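**Ticket 3089: Juror payment and attendance records not matching after trial closed**

Opened by: Grethe Egilsson, jury office, Lund County Courthouse
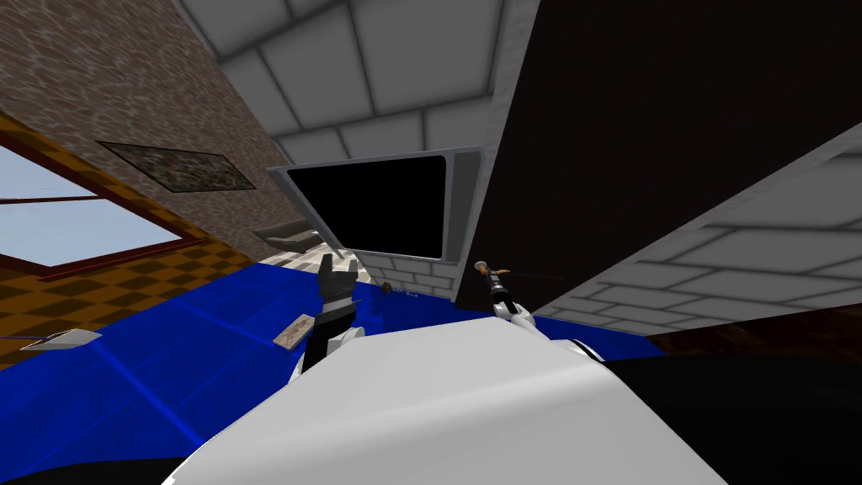

*Simulated view: two robot arms in front of a blue tabletop, with a television on the wall.*

**Problem as reported**

The three-day assault trial in Courtroom 2 ended with a verdict and the jury was released at 4:15 pm. When I ran the payment report from Forkar the next morning, both alternates were missing and juror seat 7 showed one day of service instead of three. The paper sign-in sheets have all of them present every day. The clerk's minutes agree with the paper.

I need this fixed before the payment file goes to the county auditor. The defense has also asked for the attendance record as part of a post-trial motion, so please do not overwrite anything without saying so here.

**Setup**

- Forkar jury module, September update installed
- Check-in done on the Skandura badge scanner at the second floor entrance
- Panel of 40 called, 12 seated plus 2 alternates
- Report used: Service and Mileage by Case

**Log**

8:50 am, help desk. Reran the report. Same result. The case is marked Closed in Forkar. Asked Grethe whether she closed it or the courtroom clerk did.

9:05 am, Egilsson. Courtroom clerk closed it, right after the verdict was filed. That is how we have always done it.

9:30 am, help desk. Pulled the raw scans from Skandura. Both alternates are there for all three days. Seat 7 is there too, but on the second and third days the scan is under a different badge number.

9:40 am, Egilsson. Seat 7 left the badge at home after the first day and we gave out a spare. I wrote the spare number on the sign-in sheet. I didn't know it had to be entered anywhere else.

10:10 am, help desk. It does. The spare has to be tied to the juror record under Badges > Reassign, or the scans have no name to attach to. Tied it now with a start date of trial day two. Did not touch the first day. Seat 7 shows three days after a refresh.

10:25 am, help desk. Alternates are a separate issue. They were discharged when deliberations started, and the report only picks up people with status Serving or Completed at the time the case is closed. Theirs is Discharged.

10:40 am, Egilsson. They still get paid. They sat through all the testimony and did not leave until the jury went out.

10:45 am, help desk. Agreed. Tried changing the report filter to include Discharged. That brought in the 26 people from the panel who were sent home after jury selection, each with three days of pay. Changed the filter back.

11:30 am, help desk. Called Pokley, who support the jury module. They say to use Discharged, Sworn for alternates. That status came in with the September update and is hidden unless the office turns it on. Turned it on and changed both alternates. Old status is kept in the audit history.

11:50 am, Egilsson. Report now has 14 people, three days each. Matches paper. Mileage for one alternate is blank.

1:15 pm, help desk. Mileage was blank on the questionnaire as well. Session timeout on that form is 60 minutes, so it may have dropped before the last page was saved. Please get it from the juror by phone and key it in.

2:20 pm, Egilsson. Done. Payment file sent.

**Records request**

Export both versions of the attendance record, before and after the changes, with the audit history. The "before" copy is the PDF Grethe ran in the morning. Do not send the raw badge scans unless the judge orders it. They include people from other courtrooms.

**Still open**

- Add the spare badge step to the check-in sheet at the jury office desk
- Ask Pokley if the report can warn when a scan has no juror attached
- Check the two September trials that used alternates for the same missing pay

Status: Waiting on vendor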